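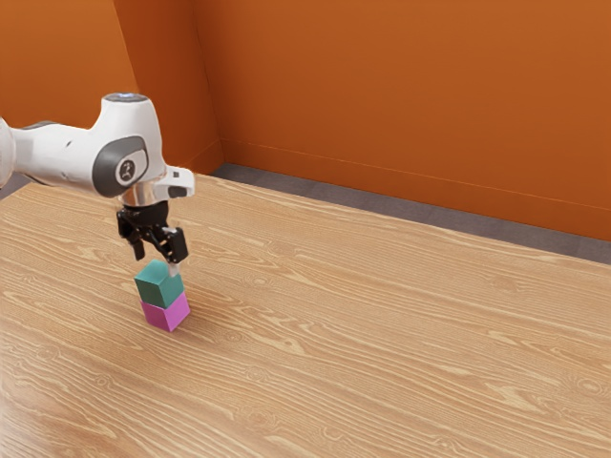 Jevex Stacking Rules, README

Version notes last touched August 9, 2023. Maintained by Deepika Pisharody, who inherited it along with the folder of complaints.

What this is

A set of house rules for recording and labeling simulated block-stacking episodes, plus the 406 episodes we trust enough to ship with them. All of it is rendered. No block was harmed, and no block was real.

The first release had 103 more episodes. They were removed in February, after two labelers at Trivport and two at Hirko were given the same batch and came back with four opinions on what "stacked" means. The rules below are mostly the result of that.

What counts as a stack

A block is stacked when it rests on another block and nothing else is holding it up. A small offset between the two is fine. The teal cube sitting a little to one side of the magenta one is a stack, and anyone who wants the edges to line up is welcome to write their own simulator.

A fingertip still touching the top block means the episode isn't finished. Label it "in contact" and move on. Do not label it "success" on the grounds that it looks like it's going well. Plenty of things look like they're going well.

"Released" needs both fingers clear of the block. Spread fingers alone don't qualify: a gripper can be wide open and still have one tip on a corner.

Rules for recording

Start with the arm still. End with the arm still. The middle is your business.

Keep the table clear apart from the blocks named in the task file. The wood grain is busy enough.

Don't restart an episode because the approach was ugly. Ugly approaches are data. Restart only if the simulator throws an error, and save the error.

Wall and floor colors may be changed between batches, never inside one. Write the change in the batch log. "Made it nicer" is not a log entry, and yes, we have that one on file.

Rules for labeling

Label what the frame shows. If you need the next frame to decide, the label for this one is "unsure," which is a perfectly respectable label and badly underused.

Name blocks by color as written in the task file. Teal is teal. We have had green, aqua, sea and, once, "the blue-ish guy."

Two people label every episode. If they disagree, the Iyengar script flags it and a third person picks. The third person may not be whoever recorded it.

Known problems

Shadows are soft and can make a small gap hard to judge. Use the contact log when there is one.

Contact logs are missing for the oldest batch. Those episodes carry a "visual only" tag.

Please don't use these labels to sign off on a physical arm. They were written for pictures of one.

Changes

Send them to Deepika with the episode number and the rule you think is wrong. Requests to redefine "stacked" go to the back of the line.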